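Chapter 4
Small-Parts Storage at the Bench

4.1 Scope of the chapter

Chapter 3 dealt with shelving and floor stock. The present chapter is concerned with parts small enough to be held in one hand: fittings, switches, brackets, spacers and offcuts kept for reuse. Such parts are cheap to buy and expensive to look for. In the Primska repair shop, whose records are used throughout this book, 293 separate kinds of small part were in stock at the November check, and 40 of them had been bought again while the first lot was still in the building.

The chapter covers the choice of container (4.2), the sorting of mixed parts (4.3), labelling (4.4) and the return of parts after a job (4.5). Bulk fixings sold by weight are left to Chapter 6.

4.2 Terms

A drawer unit is a closed body with two or more sliding drawers, small enough to stand on a bench. An open bin has no lid and is filled and emptied from above. A box with a top opening lies between the two: parts can be dropped in without lifting a lid, but have to be tipped or picked out. A loose group is any set of parts lying together on the work surface with no container.

Miyazaki's rule of thumb, given by Noboru Miyazaki in his notes for the Minami training course, is that a loose group should be cleared before the next job is started. The rule sets no limit on the size of the group. Four parts left out overnight count in the same way as 1000.
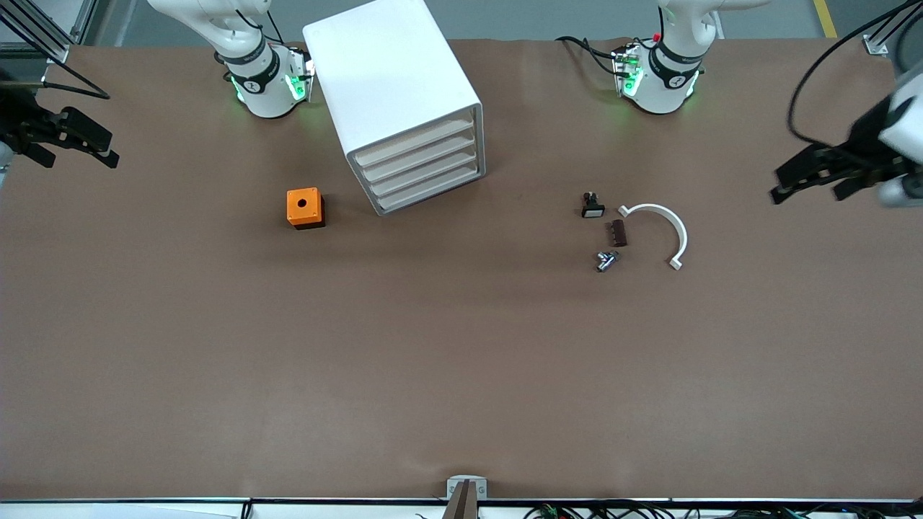 Sorting a loose group begins with a decision on what the parts have in common. Three bases are in general use. Sorting by material puts a metal pipe fitting with other metal parts, whatever it is for. Sorting by function puts the same fitting with hoses and seals, and a push button with switches and wire. Sorting by job keeps both together until the work is signed off. Mixed systems are possible, but the basis must be the same for every drawer in one unit.

Shape also affects the choice. Curved parts and those with projecting tabs take up more room than their weight suggests and tend to catch on the drawer above. Plain blocks stack well. T-shaped fittings do not, and should be laid in a single layer where the drawer depth allows.

4.3 Placing the unit

The drawer unit stands at the back of the bench, leaving the front clear for work. It may be turned at an angle so that the drawers open towards the user's stronger hand. Space must be left for the full travel of the longest drawer. Plustik and Clutard units differ in this respect, and the travel should be measured with the drawer loaded.

Worked case 4.1 applies these points to a stock of 2000 parts held in a single room.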